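Support > Storage > Bretuvo 2 > Setup Guide > Shared Folders
Overview Install Network Shared Folders Backup Troubleshooting

4. Adding a Shared Folder

This section covers creating a shared folder on the Bretuvo 2 and connecting to it from a Windows or Mac computer. Finish Section 3 first. The unit must have a fixed address on your network.

Note: Folder names can be up to 36 characters long. Letters, numbers, hyphens and underscores are allowed. Spaces are not.

4.1 Create the folder

1. Open the admin page in your browser and sign in.
2. Select Storage, then Shared Folders.
3. Click Add.
4. Type a name and choose a volume. If you only set up one volume, it is already selected.
5. Set a size limit in GB, or leave the box empty for no limit. The smallest limit is 100 GB.
6. Click Apply. The status light blinks blue while the folder is being created.

Caution: Do not turn off the unit while the light is blinking. You may lose the volume.

4.2 Give users access

1. Click the folder name, then the Access tab.
2. Set each user to None, Read or Full. New users start at None.
3. Click Save.

Changes apply the next time the user connects. Anyone already connected keeps the old setting until they sign out.

4.3 Connect from a computer

Windows: Open File Explorer, click the address bar and type two backslashes followed by the unit's address. Press Enter and sign in.

Mac: In Finder, choose Go, then Connect to Server. Type smb:// and the unit's address.

If the folder does not show up, check that file sharing is on under Network > Services. Units with firmware from before September need the update in Section 7.

Section last revised 12/25/21.

Was this page helpful? 2 comments

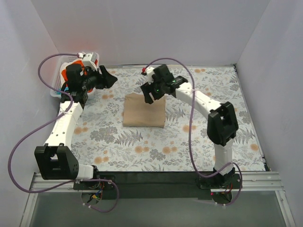

Folded fabric on a floral sheet, with a white basket at the far left corner.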